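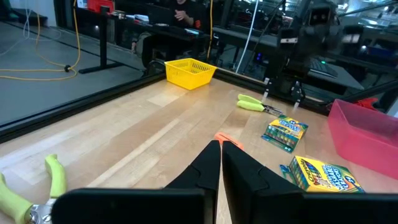
## November, Viltotura trial kit, second morning

Styliani wants a yes or no on this thing before the loaner goes back, so I'm writing as I go and will tidy up later (I won't). The kit is the Viltotura two-finger gripper with the wrist camera and their teaching software, all on the standard tier. We're looking at it against the Hesell setup we've been limping along with.

Good stuff first! Mounting was easy. The adapter plate went on with the bolts they ship, the connector only goes in one way, and the camera came up without me touching a config file. Filippos did the Hesell install back in the spring and it ate his whole week, so he was a bit quiet about this.

Task for the trial is tidy-up: pick mixed stuff off the butcher block and put it in a bin. I like having the Crayola boxes in the mix, they're light and printed all over, and the green-handled pliers are the opposite kind of problem, heavy at one end and skinny at the other.

## Grip force

The software has a slider from 0 to 900 and no units on it. Asked support, they said "relative." OK. My notes so far:

- 200 is plenty for cardboard. Any higher and I start worrying about the corners.
- Pliers want 700 if you grab them by the handles. Lower than that and they swing on the way up.
- Changing the value in the middle of a program does nothing until you save and reload. I lost most of an hour to that. It's on page 29 of the manual, in a footnote, in gray type.

The Bombridge fingertip pads are sold as an add-on and I haven't tried them. Filippos thinks they'd let us drop the force on metal tools. Spanos quoted us a price for two sets, it's in the shared folder.

## Wrist camera
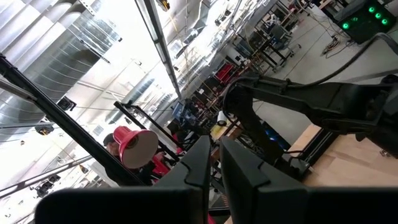

Exposure is my biggest gripe with the kit so far. It's on auto out of the box and it hunts whenever the wrist rolls and the view swings away from the table. With the long light fixture and those silver ducts overhead there's a lot of bright stuff to catch, and then it takes its time settling once the table comes back. I locked exposure by hand at the table setting and the detector got a lot calmer. Locking it should be in the quick start guide, I'm going to tell them so.

Field of view is great though. Both fingertips stay in view the whole time, so I can line up a grasp by eye without a second camera.

## To do

- Rerun the pliers with exposure locked, force at 700
- Ask Viltotura if the reload thing gets fixed in the next release
- Get Filippos to do one full teach from scratch with no help from me, I want to see where he gets stuck
- Styliani: do we pay for the support plan or not? They answered me in around 29 minutes, which beats Hesell by days

Leaning yes on the gripper, still on the fence about the software.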